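About Taltberg

Taltberg Kitchen School teaches everyday kitchen work to adults. We cover cold drinks, simple food, table setting, washing up and putting things away. Most of our students have never had a lesson in any of it. Some are setting up a first apartment, some have taken a job in a café or a care home, and some want to be more comfortable when people come over.

The school is on the second floor of the Totar building, up the stairs next to the bike shop. We run classes year round.

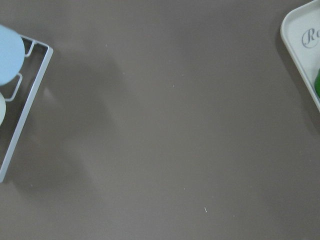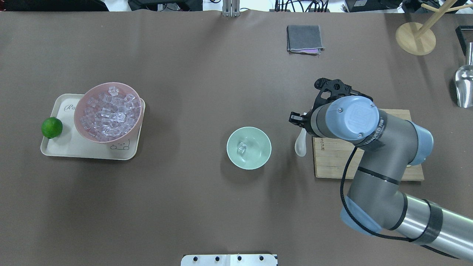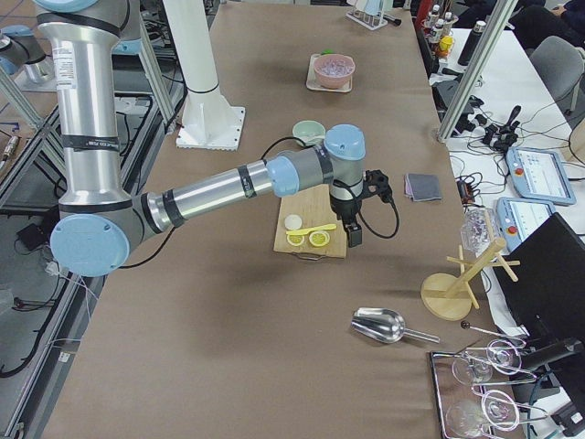
How we started

Şükran Aydoğan started the school after eleven years of managing a hotel breakfast room. She trained new staff every season and found that they could usually follow a recipe but had trouble with everything around it. They did not know where to put the scoop down, or which bowl to fill first, or how to stack a rack so the plates dried. She wrote a set of notes for them, and the notes became our first course.

The first classes were held in January in a borrowed church kitchen, with six students and one sink. We moved to the Totar building the following year. Yu-na Ko joined as the second teacher soon after and now runs the drinks and table courses. Şükran teaches washing up, storage and the food basics.

Since then, 647 people have finished at least one course with us.

What we teach

Cold Drinks is the course most people take first. It takes four evenings. Students learn to handle ice, cut citrus, measure, pour and serve, and they also learn to set out a work area before they begin. We spend the whole first evening on ice and fruit. People are sometimes surprised by that, but ice handled badly ends up on the floor, and a lime cut badly is hard to squeeze and looks rough on the glass.

Washing and Drying takes two evenings. We go through the order of a wash (glasses first, greasy things last), water changes, racks, towels and what can be left to air dry. Plates go on edge in the rack with a gap between them. Stemmed glasses get their own lesson.

Setting and Clearing takes three evenings. It covers place settings, folding napkins, carrying more than one thing at a time, and clearing a table without stacking in front of guests. We teach one plain fold and expect it to be done well.

Putting Away is a single Saturday morning. Students sort a full set of mixed kitchen items into drawers and shelves, explain their choices to the group, and then do it again for somebody shorter or taller than they are. Yu-na wrote this one and it has become the course that former students come back for.

How a class works

Groups are small, with no more than eight people. Each class opens with the teacher doing the task once at normal speed, without talking. Then she does it again slowly and explains. After that, students work on their own and the teacher goes around.

We do not hand out long recipes. Each student gets one page with the items needed and the order of work. The same page is used all evening, and there is space at the bottom for notes. You keep it when you leave.

In the drinks course, a typical page asks you to lay out these things before you touch any food:

a cutting board
a bowl for ice and a scoop
a second bowl
a spoon
lemons or limes
a folded cloth
glasses

We ask students to find their own arrangement within reason. Left-handed people will want things in a different place from right-handed people, and some like to have the ice behind the board. There are two rules that stay fixed. The scoop does not live in the ice, and the cloth stays folded until it is needed.

Our equipment

We use ordinary kitchen things, the kind you can buy in any housewares store. Bowls in pink and pale green, wooden boards, wire dish racks, a mug tree, metal trays. A few pieces came from Şükran's own kitchen and the rest have been bought a few at a time. When something chips or bends it gets replaced with whatever is close to it in size, so very little matches – students tell us this makes it feel more like home.

We chose brown for the work tables. Ice and clear glass are easy to lose on a white surface, and people work more calmly when they can see where things are. The tables are wiped down between exercises and again at the end, by whoever used them.

Students do not need to bring anything except closed shoes and, if they like, their own apron. Aprons can also be borrowed at the door. Long hair should be tied back for the food lessons.

Who comes to us

Our students are between their late teens and their eighties. About a third come through an employer. Skoltel, which runs lunchrooms in several office buildings near us, sends its new counter staff to Cold Drinks and to Washing and Drying in their first month. The Hong tea room across the street has sent us every server it has hired for the past few years.

The rest sign up on their own. We get a good number of people who have recently started living alone, and people who are coming back to kitchen work after an injury or a long illness. If you need to sit while you work, or need more time, let us know when you book and we will set up a place for you. There is an elevator at the back of the building – the entrance is on the parking lot side.

Fees and booking

A single evening costs $58, and a full course is priced by the number of evenings, with materials included. Ice, fruit and anything else you use in class are part of the fee. Employers booking four places or more can ask for a separate session at a time that suits their shifts.

Booking is by phone or at the front desk. We ask for half the fee when you book and the other half on the first evening. If you have to miss an evening, you can make it up in a later course at no charge, as long as there is a place.

We do not give grades. Students who attend every evening of a course receive a signed card, which some local employers ask to see.

Visiting

You are welcome to look in before you sign up. The best time is the half hour before an evening class, when one of us is setting the tables and can talk while we work. Ring the bell marked Taltberg and come up. If the door at the top of the stairs is closed, a class has started, and we would ask you to wait on the bench until the break.

This page was last updated on Sunday, August 30, 2020.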